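4. Setting up the long desk (Nika, curved, white top)

Read section 3 first if the desk is still in pieces. What follows assumes the sections are joined, the feet are down, and you are standing in front of a long white curve wondering where everything goes.

The Pitel leaflet that comes with the Nika desk says it can be "ready for work in minutes." That may be true if your work involves one laptop and no power cord. We set ours up in the Rotthorpe office with desktop screens at every seat, and the screens were the easy part. The order below is the one we ended up with. It differs from the leaflet in several places, and where it does, we say so.

4.1 Before anything goes on top

1. Push down on the desk at each joint with both hands. If one side dips, go back and tighten the plate underneath. The leaflet says the joints settle by themselves. Ours did not.

2. Run your palm along the front edge from end to end. You are feeling for a step where two sections meet. A small step will catch sleeves and mouse cords forever, so fix it now.

3. Wipe the top with a damp cloth and let it dry. Skip the "conditioning spray" in the accessory bag. We tried it on one section and could see no difference apart from fingerprints showing up better.

Caution: The desk is rated for 300 pounds. The leaflet does not say whether that means the whole curve or one section, and the answer we got by email managed not to say either. Treat it as the whole curve. Do not sit on it, and do not let anyone stand on it to reach the ceiling.

4.2 Marking out the seats

4. Measure along the front edge, following the curve, and allow 41 inches for each seat. Pitel suggests less. Their figure works on a straight desk. On the inside of a curve everyone's chair points toward the same spot, and the chair arms meet before the keyboards do.

5. Put a strip of low-tack tape where one seat ends and the next begins. Leave it there for the first week. People will tell you they don't need it, and then their second keyboard will wander.

6. Roll a chair up to every seat and pull it back out. If two chairs hit each other, move the tape. Do this with the real chairs.

Note: The seat at each end looks like the best one, with extra surface to one side. It is also where empty cans, chargers and somebody's spare mouse collect. Give the end seats to people who clear up after themselves, or accept the loss of space.

4.3 Screens

7. Place the screens before you plug in anything. Start with the largest and work down.

8. Set each stand at least 300 millimeters back from the front edge (the drilling sheet is metric, so we have kept the number). Wide stands with spread-out legs need more. Check that every foot is flat on the desk with no cord under it.

9. Turn each screen to face its chair, then sit down and look at it switched off. A dark screen shows you what it is going to reflect. If you can see a ceiling light, tilt the top edge forward a little at a time until it is gone.

10. Check the backs. On a curved desk the back of one person's screen is often the view from another person's chair, and it will be looked at all day.

Note: The Cuautle clamp arm is sold as a match for this desk. We have our doubts. The clamp fits, but on our sections it pressed a mark into the top after a month, and the arm sagged under anything wide. A plain stand takes up more room and has given us no trouble. If you have already paid for the arm, put a scrap of thin plywood under the jaw and keep it for small screens.

4.4 Power and cables

11. Put the power strips under the desk, one per two seats, fixed to the underside. A strip on the floor gets kicked. A strip on top gets coffee.

12. Feed every cable over the back edge of the desk at the point closest to its screen, then along the underside to the strip. The leaflet shows cables running sideways across the top to a single grommet. On a short desk that might pass. On this one it means the person at one end has the cables of everyone else behind their screen.

13. Label both ends of each cable before you tie it. Masking tape and a pen will do.

14. Tie loosely. Leave enough slack behind each screen for it to turn fully left and right. Then turn it fully left and right, and see what moves that shouldn't.

Caution: Never pull a cable free from the front. If it is looped over the back of a screen, the screen comes too.

4.5 Keyboards, mice and the small stuff

15. Place the keyboard square to the chair, with room in front for the wrists.

16. Put away any keyboard not in use. Two at one seat means one is in the way.

17. Stands, loose feet and phone holders go in the drawer unit or in the box they came in. "I might need it later" is how the front edge fills up.

4.6 Check before handing over

Walk the whole length of the desk once on each side, then stand back from it.
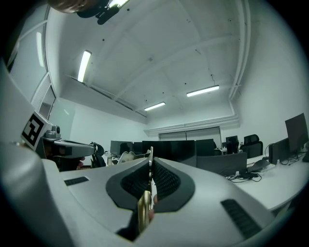
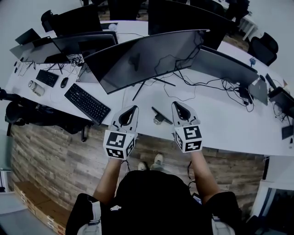

Cables drift, whatever the leaflet says about its clips, and a desk that passed in February may not pass in April. Go through steps 11 to 14 again whenever a screen is added or swapped. The large curved monitor in the second picture shows what to look for: black cables draped over its back and off across the desk to the right in a tangle, which is the sideways run step 12 is meant to prevent. The full-size keyboard lying diagonally near the front edge is a job for step 15, and the can on its side toward the left end speaks for our note about end seats. The same monitor's dark screen is reflecting the ceiling, so do step 9 over as well.

If the check fails

Cables tangled on top: unplug at the strip end first, free each one toward the back, and start over from step 12. Combing them out while plugged in takes longer, and we have tried it more than once.

Reflections that will not tilt away: move the seat along the curve before you buy a hood or a film. We have yet to see a film that was worth the money.

Joint has opened up: clear both sections, then see 3.7. Do not tighten with screens in place.

Spare plates and bolts are listed in section 9. Order two more bolts than you think you need, as the bag tends to come up short.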